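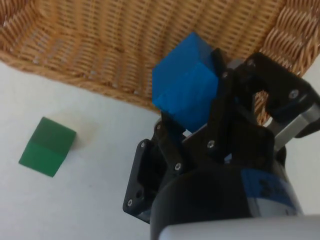 Collach G2 Linkage Gripper Service Kit
Part no. 3689
Maker: Jolleck

Replacement hardware for the Collach G2 two-finger gripper. Covers the finger linkages, the finger plates and the wrist-side mounting bracket. The wrist housing and motor are not serviced with this kit; order 2586 for those.

In the kit
Left and right finger linkages, black
Finger plates, one pair
Button head hex socket screws, silver
Hex key
Thread locker, medium strength

Fitting
Power down the arm and support the gripper before removing any screws. Take off the finger plates first, then the linkages. Clean old thread locker out of the holes. Start every screw by hand and tighten in a cross pattern. Both linkages should swing freely before the plates go back on.

After fitting, run the open/close routine 49 times with no load, then recheck the screws. Re-teach the grip width using a solid block of known size. Set the release point above the bin or basket so that the open fingers clear the rim on both sides. Cells taught with the older short plates need a new release height.

Service interval
Inspect screws weekly. Replace finger plates when the contact face is rounded or the block slips at normal grip force.

Compatibility
Collach G2 and G2-L. Does not fit the Hayat adapter flange without spacer 837.

Fitting notes by Bontu Nigatu, Gesmont service desk. Revised Monday, November 28, 2022.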